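Speaker notes, student project session, April. Speaker: Fatos Obradović. Talk slot: 11 minutes plus questions.

**1. Task**

- Project name: Undance. Two arms, one shared object, one handover.
- The object is a short metal chain. It bends under its own weight, so the pose of the free end can't be computed from the gripper pose alone.
- Say early: both arms are bolted to one rail. The base-to-base transform is measured once per build.
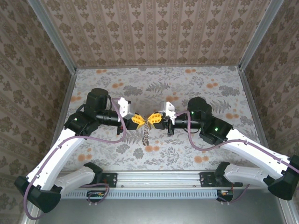
- Three phases: approach, shared grip, release. Most of the student hours went into shared grip.
- During shared grip the two arms form a closed loop. A small position error becomes a force on the fingers. The team caps finger force and lets the wrist give.
- Logging runs at 100 Hz. Mention the clock offset problem only if time allows.

**2. Data and training**

- 2,982 demonstrations recorded, all by teleoperation. The first 1,000 used the old home pose and are kept in a separate set.
- Labels are made in Brira, the team's own tool. Two students label each episode; the Kovačević script flags disagreements on release time.
- Pause here. Ask who has labeled contact events by hand.

**3. Grip and release**

- Finger faces are compliant. Contact area changes with load, so motor current is a poor stand-in for grip force below a threshold.
- Release rule: the giving gripper opens after the receiving gripper reports steady current for 11 consecutive samples.
- Thin objects are the hard case. The fingers close nearly all the way and the encoder reading looks like a miss.
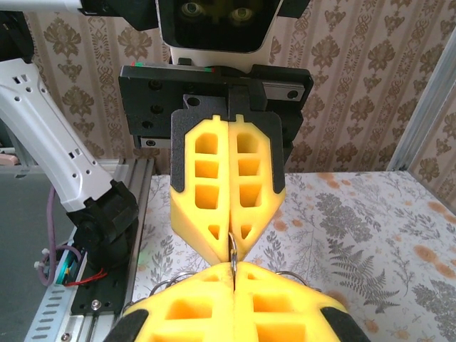 Why not use a fixed timer for the release?

The approach time varies from run to run, so a timer long enough for the slowest run wastes time on every other one.

**4. Close**

- Next term: port the controller to Zirkia, same rail, new wrist mounts.
- Leave the repo address up during questions.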